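So we finally have house rules for demo recording at Nilsuwan, and I wrote most of them, so blame me!

The big one is the reset. Everything goes back to its start spot before you hit record again, even if you only nudged it. Second, both grippers stay open and still for 2 seconds at the start of every take – the Kondus script uses that pause to line things up, and it gets grumpy without it. Third, keep the marker cubes clean and facing out. No thumbs on them, please.

And if you fumble a grasp, keep going and tag the take. We used to delete those, and I really wish we hadn't. Breaks come after 200 takes at the latest (I'd go sooner, my shoulders hate me).

The flower task is where I've been trying all this out.
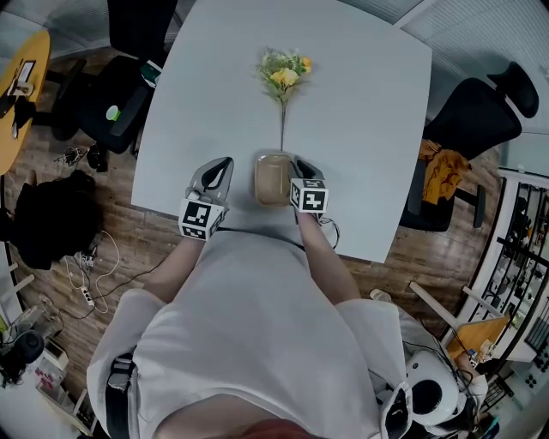
Yaowalak Suwannarat wrote back that the pause should be 5 seconds, and that a rule without a checklist taped to the wall is only a wish. Fine, I'm printing one.

6 comments · 2 shares

Recent posts
Labeling bad takes without crying
Moving our files to Prandix
What I'm fixing in September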